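生活文化調査演習 最終報告書
題目:リモコンはなぜ拭かれないのか 共有物の清掃における責任の蒸発について
提出日:2025年10月17日

1.はじめに

本報告は、学科棟の学生共有室における掃除の実態を調べたものである。当初の題目は「共有空間における衛生意識の変容」だったが、調査を始めてすぐ、変容する以前にそもそも意識があるのかという問題に突き当たり、題目を変更した。担当教員からは「小さくなりましたね」という感想をいただいた。

共有室には机、椅子、冷蔵庫、電気ケトル、エアコンがあり、春に当番表が貼り出された。当番表は四月の第二週までは几帳面に丸印で埋まっている。その先は白い。紙の白さだけを見れば、室内でもっとも清潔な場所は当番表である。

先行する議論として、授業で配布された資料では、共有物の管理が滞る理由を「利用者の多さ」で説明していた。しかし共有室では、利用者がいちばん多い冷蔵庫の扉はわりあいきれいで、誰もが一日に何度も触るエアコンのリモコンが汚い。人数だけでは話が合わない。この食い違いが本調査の出発点である。

2.調査の方法

調査は三つの部分からなる。

第一に、共有室を利用する学生30人への質問紙調査。質問は「最後にその物を掃除したのはいつか」「それは誰の仕事だと思うか」を中心に構成した。

第二に、掃除記録の収集。当番表のほか、棚の裏から見つかった過去の当番表も対象に含めた。様式は毎年変わっており、罫線の引き方には工夫の跡がある。記入の工夫は見られなかった。

第三に、拭き掃除の所作の観察。対象物はリモコン、布は手持ちのものを使った。洗剤は家庭用の中性洗剤「クロンデュソ(Clonduso)」を薄めて用意した。選定の理由は、流しの下にすでにあったからである。

比較対象として、隣町のコワーキングスペース「カントン(Canton)」にも協力をお願いした。こちらは清掃を専門の会社であるガイェフスキ清掃(Gajewski)に委託しており、当番表というものが存在しない。訪問の際、調査班の一人がその事実にしばらく黙り込んだことを記録しておく。

なお、予算は400円であった。内訳は質問紙のコピー代と、書き損じた質問紙をもう一度コピーした代金である。

3.結果

3.1 質問紙調査

机については、ほぼ全員が「使った人が拭くべき」と答えた。この回答は美しく、筆者も感動しかけた。ところが「前回使ったあとに拭いたか」という次の質問で数字は大きく崩れる。拭かなかった理由の自由記述には、「汚していないから」「次の人も使うから」「急いでいた」などが並んだ。「次の人も使うから」は、拭く理由としても拭かない理由としても成立する、応用範囲の広い文である。

リモコンになると、回答の様子が変わる。「誰の仕事だと思うか」の欄に、空欄や「考えたことがない」が目立って増えるのである。机の場合、学生は自分の仕事だと知りながら怠けている。リモコンの場合、怠けているという自覚がまずない。掃除の対象として数えられていないからである。

「リモコンを拭いたことがある」と答えた学生は2人いた。うち片方は、飲み物をこぼしたときだったと書き添えている。これを掃除と呼ぶか証拠隠滅と呼ぶかは、班内でも意見が割れた。

3.2 当番表の分析

当番表の掃除項目は、年度を問わず「床」「机」「ゴミ」「冷蔵庫」でほぼ固定されていた。リモコンの項目は一度も登場しない。電灯のスイッチ、ドアノブも同様である。項目にあるものは掃除されないことがあり、項目にないものは必ず掃除されない。

興味深いのは、ある年の表にだけ「その他」という欄があったことだ。この欄には丸印が一つもない。「その他」を担当する人は、まず「その他とは何か」を考えなければならず、考えているうちに昼休みが終わるのだろう。筆者が担当でもそうなる自信がある。

3.3 物と布の関係

机を拭くとき、布は手のひらで押さえられ、面の上を大きく動く。机は逃げない。リモコンは小さく、机の上に置いたまま拭けば滑り、持ち上げて拭けば片手がふさがる。ボタンの間には布が入らず、角を使うことになる。
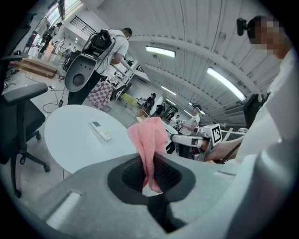
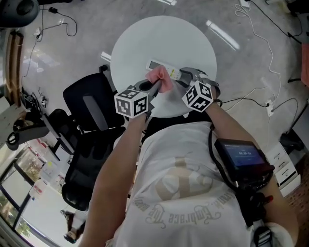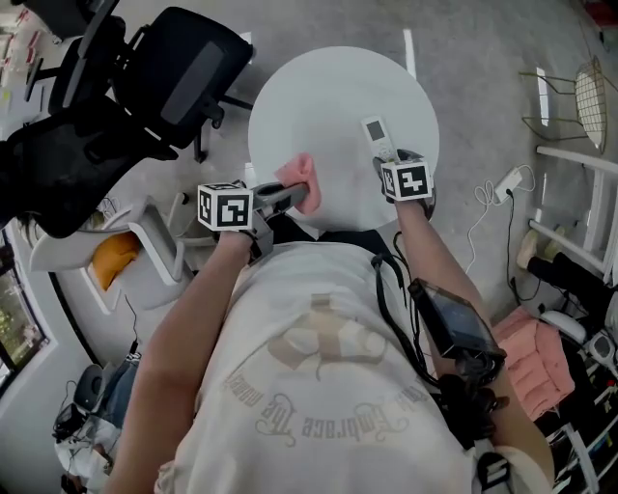 丸い机に白いリモコン、ピンクの布。

所要時間だけを見れば、リモコンを拭くのは机よりずっと早い。それでも、やってみた班員の感想は「面倒」で一致した。机は拭けば拭いた面積が目に入るが、リモコンは労力のほとんどがボタンの隙間に消える。しかも次に来た人は変化に気づかない。つまり誰にも褒められない。掃除の動機を褒められることに求めるのはいかがなものかという指摘は当然あるだろうが、指摘する人が拭いてくれるわけでもない。

また、布そのものの管理も問題であった。共有室の布巾は流しの縁に一枚かかっており、机用なのか食器用なのか、床用だったのかを知る者がいない。質問紙では「机用」「食器用」という両方の回答があった。つまり、ある人が床に近いものと信じている布で、別の人がマグカップを拭いている可能性がある。この発見以降、班員は自分のカップを持ち帰るようになった。

3.4 カントンの場合

カントンでは、ガイェフスキ清掃の作業手順書を見せていただいた。手順書には「手の触れる小物」という区分があり、リモコンとスイッチとドアノブがまとめて載っている。区分に名前がついているだけで、それらは拭かれる物になる。

布は用途ごとに色が分けられていた。色分けの一覧は用具入れの扉の内側に貼られており、紙の端が少しめくれていた。何度も開け閉めされている紙は、こういう傷み方をするのかと思った。共有室の当番表の角は、いまも新品のように尖っている。

一方で、カントンの利用者に話を聞くと、こぼしたコーヒーをそのままにして帰る人が増えたという声もあった。専門の会社が来ることを皆が知っているためらしい。共有室では誰もやらず、カントンでは会社がやる。自分でやるという選択肢は、どちらの部屋でもあまり人気がない。

4.考察

共有物が掃除されない理由には、少なくとも種類の違うものが二つ混ざっている。一つは、自分の仕事だと知っていてやらない場合で、机がこれにあたる。もう一つは、掃除すべき物として見えていない場合で、リモコンがこれにあたる。前者には催促が効くかもしれないが、後者に催促しても、言われた側は何の話かわからない。

そこで試験的に、当番表に「手で触るもの」という欄を加えてみた。期間は3週間である。最初の週には丸印がついた。つけたのは調査班である。次の週には班員以外の丸印が一つ現れ、班内は大いに沸いたが、後日、記入欄を一段間違えたものと判明した。最終週については、記録用のペンがなくなっていたため、データがない。ペンの管理は当番表の項目に入っていなかった。

別の手段として、学科内の連絡に使われている予定共有アプリ「シンドシア(Cindosia)」で掃除の通知を送ることも検討した。しかし、このアプリの通知はすでに課題の締切で埋まっており、そちらも見られているとは言いがたい。提出物の通知を無視する者が布巾の通知に従うとは考えにくく、見送った。

5.反省と課題

質問紙には設計上の失敗がある。「最後に掃除したのはいつか」という問いに対して、選択肢を「今日」「今週」「今月」「それ以前」としたため、一度も掃除したことがない人が「それ以前」に丸をつけている。入学以前、あるいは生まれる以前という意味なら間違いではない。

観察についても、見られている人間はふだんより丁寧に拭くという問題を避けられなかった。班員が班員を見ていたので、なおさらである。汚れの量そのものを測る手段がなかったことも大きい。「べたべたする」「まあべたべたする」という評価語の差は、触った人の性格によるところが大きく、集計には使わなかった。

共有室の布巾については、用途を書いた札をつけることを学科に提案し、了承された。札を誰が書くかは、まだ決まっていない。

付記:調査に使った質問紙の残りは、共有室の棚の上から二段目に置いてある。裏が白いので、メモ用紙として自由に使ってほしい。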